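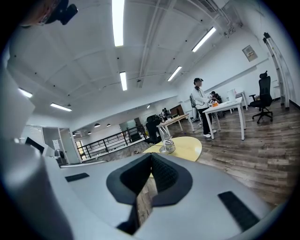 Office, July. Pipes and beams overhead.

Mendel, notebook entry, July. Started 8:40.

Picked up from the last entry. The Mendel catalogue is still 583 varieties, same as when Ernemville signed off the list, so the page plan stands: four sheets to a copy, each folded twice, 32 pages, plus the cover. The run is 300. Four times 300 is 1,200, and I've put 24 spare on top for makeready and bad folds, so the paper order is 1,224 sheets. Soudabeh thinks 24 is tight. She may be right, but Moulin sells the Felness cream by the sheet at this size and we can get more in a few days if the first forme goes badly.

Fold tests. Took one sheet of Felness cream and one of Felness white and folded both with the grain, then against. With the grain, both fold clean with the bone folder and no scoring. Against the grain, the cream cracks a little on the outside of the second fold. The white doesn't crack but springs open. The first fold and the second fold are at right angles, so one of the two is always going against the grain. I want the spine fold with the grain, so the head fold takes the bad one, and the head gets trimmed off anyway. Marked the grain direction in pencil on the corner of the sample sheets. Please leave the marks on.

Ink. Three mixes of the green for the section headings, drawn down on both papers with the small knife:

Mix A, straight from the can. Too blue on the cream.
Mix B, with a touch of yellow. Good on the cream, thin-looking on the white.
Mix C, B plus a very small amount of black. Good on both. Heavier than I expected when it's laid down thick, so it needs to run lean.

I went through the drawdowns by the window first and then under a bulb. B and C are hard to tell apart under warm light and easy to tell apart in daylight. Most people will read a seed catalogue at a kitchen table in the evening, in winter, so I'm not going to lose sleep over it. C for now. Recipe is on the card in the ink drawer, written by weight. 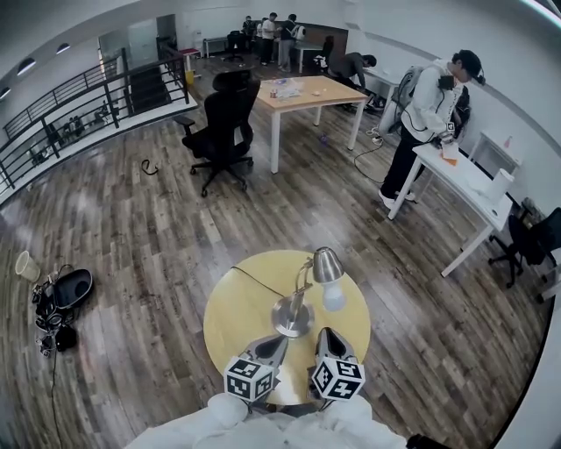
Black for the text is the ordinary one. No additions. It prints a bit warm on the cream and I like it that way. On the last job we stiffened it for the small type and then spent the afternoon cleaning fill-in out of the lowercase e, so I would sooner start with it soft and see.

Type size. Nasrin set two versions of the bean pages. The smaller one gets the whole of the climbing beans onto a facing pair, but the sowing months end up crammed against the variety names. The larger one runs over by five lines. She suggests dropping the word "variety" from each entry, where it does nothing, and that pulls the five lines back. Agreed. Going with the larger size. She'll make the same cut through the peas and lettuces and send the lot back to Ernemville for one more read.

Queries for Ernemville, to go in one email:

Is "Early Purple" under peas the same as "Early Purple" under beans in the old list, or did somebody enter it twice?
Do they want the frost dates by month only? The old edition has them by week, and two of the tables disagree.
Accents on the French names. The list has them on some and not others.
Who holds the key to the seed room, and do they want that printed?

Sewing. Made up one dummy in the cream, blank, 2 stations plus kettle stitches. It opens fine in the middle but the first section drags on the cover. Second dummy with the stations moved farther apart, much better. Thread is the unbleached linen, waxed. The thicker thread swells the spine and the cover won't sit down, so the thin one stays. Both dummies are under weights and I'll look at them again before I cut any cover stock.

Cover stock isn't settled. The gray is the obvious one and it's cheap. The brown takes the green better but it scuffs, and these are going to be carried around in coat pockets and left in sheds. Soudabeh has asked Moulin for a sample of something coated on one side. I'm doubtful about folding it but will try it.
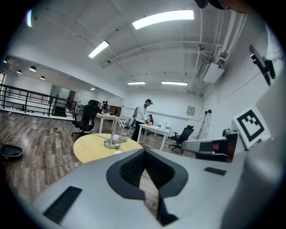 Desk lamp, chrome, on the round table.

After lunch. Checked the dummies at 2:15. The first has stayed slightly open at the foredge, the second lies flat. Cut one open to look at the sewing: the holes had torn a little at the head, where I pulled along the wrong direction. Pull the thread parallel to the spine, every time. I write this down once a year.

Trimmed size came out a hair narrow on the second dummy. Blade or me, I don't know. Will cut three more from scrap and measure.

To do:
Paper order to Moulin, cream, long grain, 1,224 sheets. Ask them to write the grain direction on the wrapper.
Email to Ernemville once Nasrin has finished the lettuces.
More wax.
Clean the small knife properly, there is still green in the ferrule.
Test C on the gray and the brown, lean and heavy.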